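Spuds, week whatever

Quick one tonight, tea's in the oven and I've got 11 minutes on the timer.

Dug up the first row on Tuesday. Bit early maybe, but July and the tops had flopped so I thought sod it. Nice crop. Not huge. Some slug holes, some scab, the usual. Weighed nothing, just filled the old bucket and lugged it home.

Lieselotte Fuchs from the next plot says I water too much. She might be right. She also says never to wash them before storing, and I'd already washed half of them by then, so those are getting eaten first. Mash, mash, more mash. Chips on Friday if the oil holds out.

The Sandulell ones did best, by miles. Waxy, hold together when boiled, good cold the next day with salad cream. The Akmont were a let down. Went to soup in the pan, then I forgot the lid and lost teh lot on the hob. Won't bother again.

Seed order for next year then. Same as before plus one new sort. Bag was 59 pence dearer than last time, which I'll moan about and pay anyway.

Storing: paper sacks, dark, cool, no onions near them. Check weekly for soft ones. You'll smell it if you dont.

And a potato, brown and blotchy, a bit lighter up on one side.
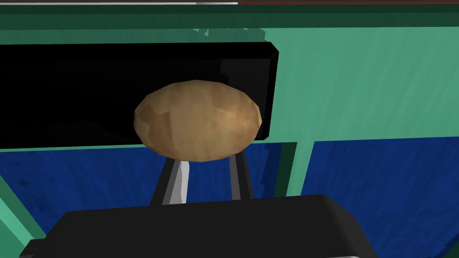 Next up: the beans

Blackfly. Everywhere. Tried soapy water, will try again tomorow before work. More when I've got a minute.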